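Washed-out skin after moving somewhere dry - what are you all using?

Forum: Home & Everyday > Dry Climate Living
Started by candavby_kate

candavby_kate
2024-10-09

Hi all, long time reader, second post I think. We moved up to Candavby in the spring and I was completely fine until the heat came on. Now my hands look like they belong to somebody's great-grandmother. The knuckles crack when I make a fist, my shins itch at night, and I shocked the dog yesterday just leaning down to kiss him. He's still mad at me.

I grew up near the coast, so I never learned how to do this. My mother-in-law swears by plain petroleum jelly and cotton gloves, my coworker says buy a humidifier and quit whining, and the lady at the pharmacy tried to sell me a whole routine that came to more than my electric bill. I'd like to hear from people who have lived with it for a few winters. What do you do every day, and what did you waste money on?

I'm not looking for anything fancy. I have two kids and I get maybe four minutes in the bathroom.

pebblewash
Welcome to the high country! Your first winter is the worst one because you don't have any habits yet.

My whole thing is lotion within a couple of minutes of getting out of the shower, while I'm still damp. I used to dry off, get dressed, make coffee, then remember. Same lotion, same amount, and it did next to nothing. Now I do it standing on the bath mat and I'm good until bedtime.

Also turn the water down. I know. I love a boiling shower too. But I dropped it to warm and cut it short and my shins quit itching inside of 8 days.

Thursby_Lane
Agree on the damp skin, disagree that the shower temp matters that much. I've taken hot showers my entire life, lived out here since high school, no problems. I think it's soap. Everybody uses way too much soap. You need it in the places you need it and the rest of you can just get rinsed.

pebblewash
Some people are just oily, Thursby. You've won the lottery and you're telling the rest of us how to spend it.

Thursby_Lane
Ha. Fair enough. I still say it's the soap.

mudroom_marv
Humidifier. I fought it for years and then my wife bought a Fluner, the mid-size one with the tank you fill from the top, and I stopped getting nosebleeds. We keep it in the bedroom and shut the door. Don't bother trying to do the whole house unless you've got a unit on your furnace, you'll be hauling water all day long.

Do get one of those little humidity readers. Ours was down at 7 percent one morning before we started running it. Seven! There are deserts with more going on.

ottersby
Counterpoint on the humidifier - we had one and I got lazy about cleaning it, and it grew a pink film in the tank that I can still see when I close my eyes. If you're not a person who will rinse and dry it out, don't get one. I'm not that person. I know this about myself now.

mudroom_marv
It takes me three minutes with vinegar on garbage night. But sure, if you're going to leave it sitting full for two weeks then yeah, skip it.

Shakuntala Khurana
Hello Kate, and hello everyone, I don't post here much but this is my subject! I've been through 93 kinds of hand cream (my daughter kept a list, for a joke, and then the joke went on for a very long time) and I worked in a hospital laundry, so my hands have seen everything.

First, the pharmacy lady. You don't need a routine. You need one thing for the body, one thing for the hands, and something greasy for bedtime. For the body I like anything in a pump, because you can work it with your elbow when your hands are full of child. For the hands I want a thicker one in a tube. For bedtime your mother-in-law is correct, I'm sorry to tell you.

Second, and I think this is bigger than which brand, is where you keep it. I used to have all of mine in a drawer in the bathroom and I used them maybe twice a week. When I moved them out onto an open shelf I pass going to bed, I started using them every night without thinking about it. So the everyday ones live there and anything I bought and didn't like goes to my sister.

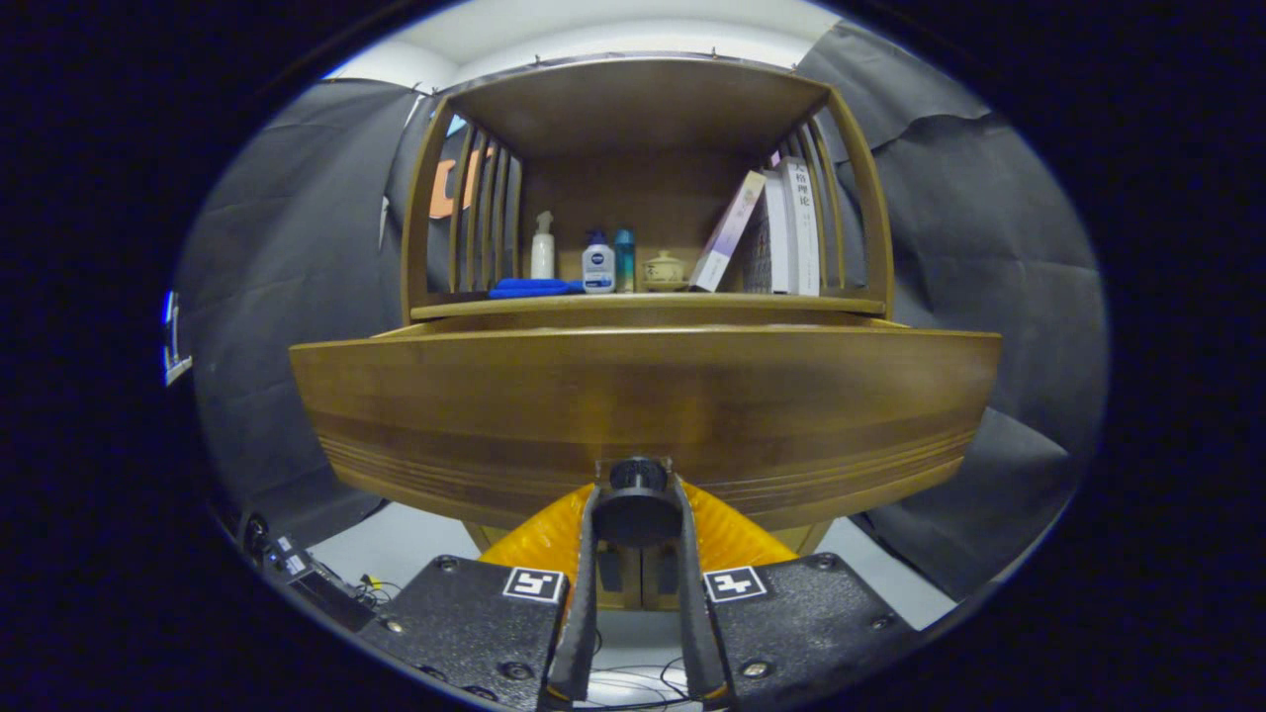

Does it matter whether you buy a lotion or a cream?

Lotion has more water in it, so it spreads easily and sinks in fast, and that makes it the better choice for legs and arms in the morning when you have to get dressed. Cream is heavier and stays put, so save it for hands, heels and elbows.

One more thing and then I'll stop. Wear gloves for the dishes. Not sometimes, every time. I had cracks on both thumbs that wouldn't close for a whole November, and I tried everything in the store, and what fixed it was a pair of rubber gloves with a cotton lining. I was so annoyed!

candavby_kate
Shakuntala, this is gold, thank you. The elbow thing made me laugh out loud because I do that with the kitchen soap already. And mine is all in a drawer, under the hair ties and a thermometer that doesn't work. Moving it tonight.

pebblewash
93!! I need to see this list.

Shakuntala Khurana
It's in my daughter's handwriting and very rude. Number eleven just says "smells like the inside of a purse."

Thursby_Lane
Question for the cream people. Does anybody else get that thing where you put it on your hands and then can't open a door? I hate being greasy. I'd take the cracks.

ottersby
Use less. You're supposed to use a pea and I bet you're using a golf ball. I also like the Dinda hand stuff, it's a little pricey but it goes kind of powdery after a minute and you can pick up your phone. The unscented one. The scented one is a lot of scent.

mudroom_marv
Dinda gave me a rash between my fingers, for what it's worth. Went away when I stopped. I use the stuff in the green tin from the feed store and I smell like a barn and I'm happy.

ottersby
Was it the scented one?

mudroom_marv
... it was the scented one.

quiet_harbor22
Popping in because my youngest has eczema, so I've had to get serious about this. A few things from our house.

We switched to fragrance-free laundry detergent and dropped dryer sheets completely, and it made more difference than any of the creams did. The sheets were bothering all of us and we had no idea.

If a spot is cracked and bleeding or looks yellow or hot, please go get it looked at. I waited too long on one of hers and felt awful.

And patch test anything new on the inside of your arm for a couple days. It's boring. Do it anyway.

Thursby_Lane
Wait, but without dryer sheets don't you get worse static? Kate's already zapping the dog.

quiet_harbor22
We use wool balls and pull stuff out a little before it's bone dry. Still get some static on fleece. I decided I'd rather get zapped than have her scratching all night.

pebblewash
Static trick - touch something metal with your keys before you touch the dog. Or put a bit of lotion on your hands first. My cat has forgiven me.

candavby_kate
OK so I've been adding things up. If I get a humidifier, the gloves, one pump lotion, one tube and a tub of jelly, I'm still way under what the pharmacy wanted. She was at 200 dollars before she even got to the face stuff.

Does anyone have an opinion on body oil? My friend sells the Shokri one and she's been very, um, persistent.

Shakuntala Khurana
Oil by itself did very little for me. Oil on top of lotion at night is lovely, and on top of damp skin is all right too. But you can use a plain one from the grocery store. Buy one small bottle from your friend to be kind and then be busy for a while.

Thursby_Lane
I put oil on once getting out of the tub and nearly died. Just wanted to add that. Bath mat first, people.

mudroom_marv
I like the Shokri oil! My wife uses it in her hair though, not on skin. So maybe don't go by me.

ottersby
Going to be the grump and say oil stains sheets. We've got a set that's permanently got the outline of a leg on it. Wear old pajamas.

candavby_kate
Update a few days later. Moved everything out where I can see it, been doing the damp skin thing (thank you pebble), and I'm wearing the ugly cotton gloves to bed with the jelly. My husband says it's like sleeping next to a cartoon mouse. The knuckles are already closing up. The shins still itch, but I haven't been able to make myself turn the shower down yet.

pebblewash
Turn it down, Kate.

Thursby_Lane
Don't turn it down, Kate. Less soap.

candavby_kate
I'll try the soap first and the shower after, so you can both quit yelling at me. Still looking at humidifiers too. Marv, how loud is the Fluner? Our room's small and I wake up if somebody breathes funny.

mudroom_marv
On low it's just a kind of hush. On high it gurgles when the tank's getting down near the bottom. I'd put it across the room from your head, and not on wood furniture unless you've got a tray under it. Ask me about the nightstand sometime.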